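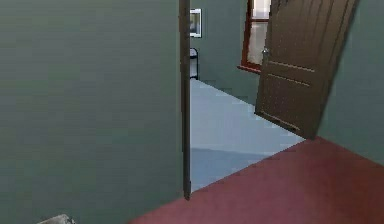

Page last changed: July 7, 2024

Lewis Serviced Apartments
Housekeeping and Operations
Minutes of the joint staff meeting, Gralau and Dultau houses

Present: housekeeping staff from both houses, the two shift leads, the operations manager, the front desk supervisor (Dultau), and the staff representative. The laundry team sent apologies and asked for a copy of items 3 and 5.

1. Minutes of the last meeting

Approved with one correction. The new linen carts went to Gralau only. Dultau is still using the old ones and has asked again for replacement wheels.

2. Where the Truvley work stands

The operations manager gave an update. The Truvley system is still being worked on in simulated rooms, and no machine has entered a guest apartment at either house. The plan remains one machine on one floor at Dultau, starting in August, on weekday mornings only. Gralau is not part of the trial.

The practice apartment is a simple one, with a room leading into the next through a wood door and a dark red floor on the near side. The last report covered 2,888 simulated runs. The system did well at finding its way from room to room. It did less well with doors left partly open, and several people said this would come up every day at Dultau, where the bedroom doors swing back on their own. Staff asked whether they would be expected to prop doors before the machine goes in. The manager said that if so, it would be written into the room time and not added on top.

A chair near a doorway was also raised. Guests move chairs constantly, and the morning team puts them back last. The manager will ask whether the order of work can be changed so that chairs are done first on the trial floor.

3. Room times and hours

Present allowance for a full turnover is 46 minutes. The first draft of the trial schedule reduced this on the assumption that the machine would pick up towels, carry trash and restock paper. Staff objected that the time would be spent waiting for the machine, checking after it, and doing over what it missed.

After discussion it was agreed that the allowance stays at 46 minutes for the whole of the trial, on all floors. Any change after that comes back to this meeting first. The staff representative asked for this to be recorded as a decision, and it is so recorded.

The manager confirmed that no contracted hours will be cut at either house during the trial. On what happens after the trial, the manager could not give an answer and said so. The staff representative wants a written statement covering the following year. Carried over.

4. Bathrooms and guest belongings

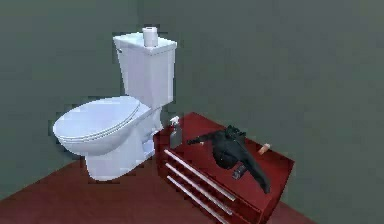
Most of the time on this item went to the question of who decides what may be moved. Our rule is that personal items stay where the guest left them, unless they are on the floor in the way of cleaning, and that anything uncertain is left alone. New starters take a few weeks to get a feel for it. In the practice bathroom there is a crumpled black garment on top of the drawers, with a spray bottle standing next to it, and the shift leads had been asked to write down what a housekeeper would do with each. They gave different answers. One would fold the garment and leave it on the drawers, the other would not touch it. Both would take the bottle away if it was one of ours. They also differed on the roll of toilet paper on the tank lid: at Gralau a spare on the tank is normal, at Dultau it goes in the cabinet.

It was pointed out that the two houses have never had a single written standard, and that people who cover shifts at both have been working to two sets of habits for years. Several staff would like one standard whatever happens with the machine. Others were concerned that a written list would later be used to mark people down.

Agreed: the shift leads will draft a common standard for bathrooms, two pages at most. It will go to all staff for comment before it is sent to Truvley. It is not to be used for individual appraisals.

Small things on top of furniture will be left to the housekeeper in every case during the trial – the machine will not clear surfaces.

5. New duties

The trial floor needs one person each morning to start the machine, stay within call of it and fill in the log. Some staff are interested and some are not. The points made were:

– The role should rotate and should be voluntary.
– It should carry the shift lead supplement for the hours worked.
– Training should be in paid time and in small groups.
– The log should be short. The draft log has far too many boxes.

The manager accepted the first and third points. The supplement has to go to the head office. The front desk supervisor asked who tells guests, and it was agreed that a card will be left in each apartment on the trial floor and that any guest may decline. Declined apartments will be cleaned in the usual way.

The laundry team had asked in advance whether towels would arrive sorted. They will not.

6. Other business

The service elevator at Gralau has stopped between floors twice more. Reported again.

The break room refrigerator at Dultau will be emptied on Friday. Please label anything you want kept.

Actions

Operations manager: ask about doors and chairs (item 2); written statement on hours (item 3); supplement (item 5).
Shift leads: draft bathroom standard (item 4).
Front desk supervisor: wording for the guest card (item 5).
Staff representative: collect comments on the log and send in a shorter version.

Next meeting at Dultau, before the trial begins. Time to be posted on the board at both houses.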